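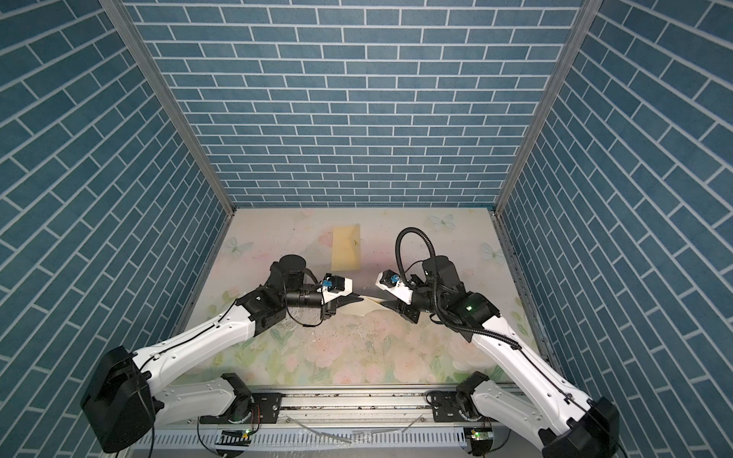
How to Hang Brick-Pattern Wallpaper in a Small Space

Posted in Walls & Ceilings
by Todor Shehu

I love brick paper. It's cheap, it's forgiving of lumpy plaster, and it can turn a boring alcove into the best spot in the house in one afternoon. It also has long straight lines running all the way across it, so every little mistake shows up from the doorway! I've papered a closet, a pantry and the reading nook at our place in Barkthorpe, and most of what follows I learned by pulling strips back off.

What you'll need

Wallpaper, plus one spare roll
Paste (skip this if yours is peel-and-stick)
A level, the longer the better
Tape measure and pencil
Smoothing brush or plastic smoother
Seam roller
Snap-off knife and a full pack of blades
Wide putty knife
Bucket, sponge, old towels

Measuring up

Measure the width of each wall at the top and again at the bottom and write down the bigger number. My nook came to 128 inches across all three sides, and the back wall was wider at the floor than at the ceiling. Old houses do that. Then measure the height in a few places and add 2 inches to the tallest one for trimming top and bottom, plus one full pattern repeat per strip.

Check the label for the repeat. The paper I used was Prunine in a slate color and it matches straight across, so the bricks line up at the same height on every strip. A drop match is more work and eats more paper. If it's your first time, get a straight match.

Getting the wall ready

Fill the holes, let the filler dry, sand it, wipe off the dust. Then prime. I skipped primer in the pantry and regretted it by April, when two seams started to lift. Glossy paint needs a light sanding first so the primer has something to hold.

If the wall underneath is a strong color, use a tinted primer close to the mortar color. Any hairline gap between strips will pretty much vanish.

Where to start

Start in the middle of the back wall and work out to both corners. Draw a plumb line from top to bottom with the level and hang your first strip against it. Don't trust the corner and don't trust the ceiling!

Next, look at the bricks. Put the level along a mortar line and get that line dead level before you smooth anything down. If the ceiling slopes, you'll be trimming through a row of bricks at a slight angle up there, and that's fine. Your eye goes to the rows in the middle of the wall.

Hanging

1. Cut the strip, paste it, fold the pasted sides in on themselves and let it rest for as long as the label says.
2. Unfold the top half and place it with an inch of extra at the ceiling.
3. Slide it to the plumb line, check a mortar line with the level, then smooth from the center out.
4. Unfold the bottom and keep going down.
5. Trim top and bottom with the putty knife held tight into the edge. New blade every strip or two. A dull one tears damp paper.
6. Wipe off any paste right away with a damp sponge.
7. Roll the seams gently after a few minutes. Press too hard and you squeeze the paste out.

Corners

Never wrap a full strip around an inside corner. Measure from the last strip to the corner, add half an inch, and cut the strip to that width. Hang it so the extra turns onto the next wall. Then draw a new plumb line on that wall and hang the leftover piece over the overlap, matching the mortar lines as you go. Vinyl paper needs seam adhesive where it overlaps itself.

Your bricks won't turn the corner perfectly. Match them at eye level and let the error drift up and down from there.

Keep the leftovers, rolled and labeled. Mine are on top of the pantry shelf, and I've already used one piece to patch behind the light switch.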